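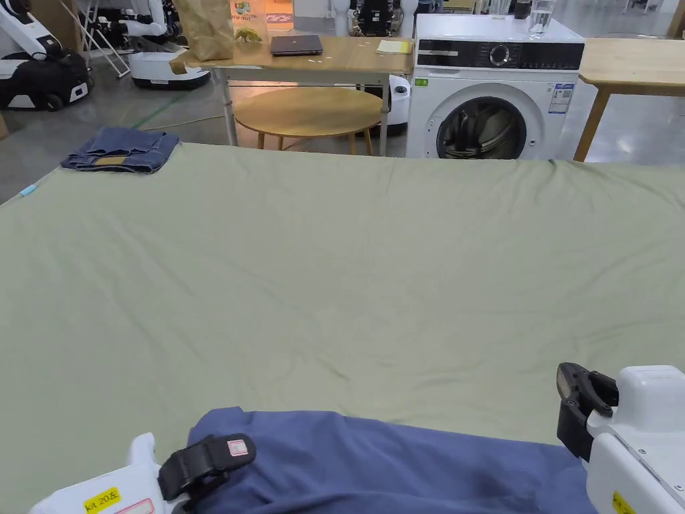 **Categoria: Robótica › Projetos de alunos e clubes**

## Dobrar roupa com garras de mão: a peça de cima vem sempre torta

Publicado por **mloureiro_tusa**

Boa tarde. Estou num clube de robótica (Tusa) e o nosso projeto deste ano é ensinar um braço a dobrar roupa. Para já estamos só a gravar demonstrações com duas garras de mão, uma em cada mão, em cima de uma mesa grande coberta com um lençol verde. A entrega intermédia na Luncombe é em julho.

Temos 245 gravações feitas. As calças de ganga correm bem. O problema são as peças de tecido mais fino, por exemplo a azul-acinzentada: quando puxo com a garra esquerda, o lençol vem atrás e a dobra sai enviesada. Em 21 gravações tive de parar a meio e recomeçar.

O treino que fizemos com estas gravações dá um modelo que também arrasta o lençol. Queria saber:

- se devo prender o lençol ou tirá-lo de vez
- se as gravações interrompidas servem para alguma coisa
- se vale a pena gravar mais ou corrigir primeiro isto

A professora acha que é falta de dados. Eu não estou convencido.

---

**Godelieve De Smet**

Prende o lençol. Nós usámos molas de escritório nos quatro cantos e fita de dupla face a meio do lado de trás, que é onde costuma enrugar mais. Estica-o outra vez antes de cada sessão. Tirar o lençol também resolve, mas perdes o contraste com a roupa e depois tens de regravar tudo com o fundo novo.

Quanto à técnica: estás provavelmente a fechar a garra demasiado em baixo e a apanhar as duas camadas de tecido. Aproxima a ponta quase deitada, entra por baixo da bainha, fecha, levanta 2 cm e só depois puxa. Com a outra garra pousada na peça, sem apertar, o tecido não foge. Treina isto sem gravar até sair igual várias vezes seguidas.

As interrompidas guarda-as numa pasta à parte e não as metas no treino. Se o modelo vê o lençol a ser arrastado, aprende a arrastar. Eu faria o mesmo às completas em que o lençol se mexe muito, mesmo que a dobra final tenha ficado aceitável. Dá trabalho rever 245, mas em velocidade rápida faz-se numa tarde.

Só depois disso é que gravava mais, e começava pelas peças finas, já que as calças estão bem.

---

**jansen_rui**

mais dados. nós no Wotside tínhamos 1.334 no fim e só aí é que começou a dobrar t-shirts como deve ser

---

**prof_abílio**

Concordo com a Godelieve no essencial. Acrescento que convém variar a posição inicial da peça. Se começam sempre com ela estendida à frente de quem grava, o braço vai falhar assim que a roupa estiver um palmo ao lado. Nas nossas sessões rodávamos a peça até 90 graus entre gravações.

Verifiquem também a borracha das garras. Com pó ou cotão agarra mal e a pessoa aperta mais para compensar. Um pano húmido chega, e deixar secar antes de voltar a gravar.

---

**mloureiro_tusa**

Obrigado a todos. Já arranjei molas para os cantos. Vou rever as gravações antigas e separar as que têm o lençol a mexer, depois digo quantas sobraram.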